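Flelelwood: the household trash and wastebasket set
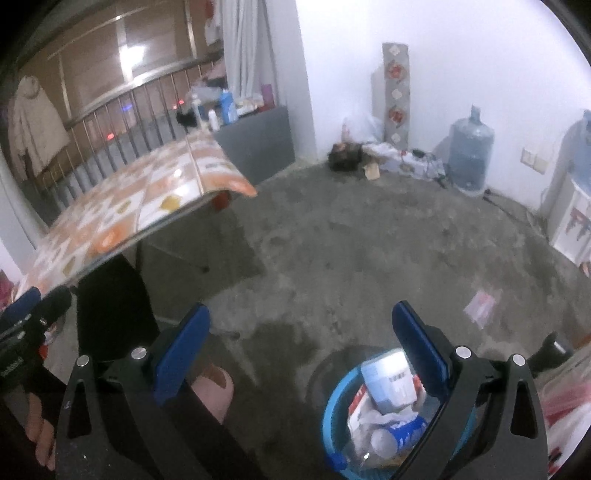 What's in here

Hi! Flelelwood is my collection of records about one very dull thing: what people at home do with the small trash basket that lives on the floor. Filling it, emptying it, sorting through it, moving it out of the way of the table. I got interested in this because my own basket is always full by Friday and I started wondering what was taking up the space (packaging, nearly all of it).

There are 490 records in the set right now. Each one is a picture plus a short text note with the basket, the stuff in it, and whatever furniture is close by. I wrote all the notes myself, so the style wanders a bit. Sorry in advance if you're the kind of person who likes a style guide, I'm really not.

How the folders are laid out

baskets/ has the pictures, one subfolder per home
notes/ has the text notes, same names as the pictures
labels.csv is the big table, one line per record
rooms.txt is my list of what I call the different rooms
old/ is stuff I replaced and can't bring myself to delete

The columns in labels.csv

record: just a running number, with gaps where I threw things out
home: farkach or diter, the nicknames I gave the two apartments
basket_color: blue, gray, white, other
fill: empty, low, half, full, over
contents: words separated by semicolons
nearby: furniture within a step or so of the basket
floor: concrete, tile, wood, rug, unsure

A line for a full one looks like this:

contents = box; can crushed; paper wrapper; plastic crumpled
nearby = table; cabinet; railing

I keep the contents words really plain on purpose. A box is a box, even when there's printing on it, and I don't try to guess what came inside. If a can is crushed I add the word crushed right after it, because crushed cans and whole cans take up such different amounts of room and I got tired of mixing them up. Wrappers get paper or plastic in front if I can tell, and plain "wrapper" if I can't.

About fill levels

This was the part I fought with most! "Full" means the trash comes up close to the rim. "Over" means something is sticking out past the rim. A tall box standing upright can make a basket look fuller than it is, so I go by the crumpled stuff around it and ignore the tall thing. I went back and redid 173 records after I settled on that rule, and the old values are in old/fill_before.csv if you want to compare.

Tables, cabinets and all the rest

I didn't plan on labeling furniture at all. But the basket is hardly ever out in the open, it's tucked by a table leg or shoved up against a cabinet, and that changes how you reach into it. So nearby got added in September. Patterned tablecloths get their own tag (cloth_pattern) in the notes, mostly because I like them. Bottles and cups sitting on top of cabinets go in the notes too and never in contents, even if they look like they're headed for the trash soon.

Curtains, coats, rolled-up panels leaning on walls: I mention them when I feel like it. Please don't count on those being complete.

Things I know are wrong

The farkach home has way more records than diter, 446 of them, so anything you work out about "homes in general" is really about one home.
Gray and white baskets get swapped sometimes in evening light.
Liner bags are labeled as plastic in some early notes. I've been fixing these as I find them.
45 records have no floor value. I'll get to it.

Using it

Load labels.csv with whatever you like, it's comma separated with a header line. If you're using Farías (the little viewer I made for this), point it at the top folder and it finds the rest. It's slow to open the first time and then it's fine.

Go ahead and use the set for anything that isn't selling stuff. If you fix a batch of labels, send me the changed lines only, please, and tell me which column you touched. New homes are very welcome too, especially ones with separate baskets for paper and cans, which I don't have yet.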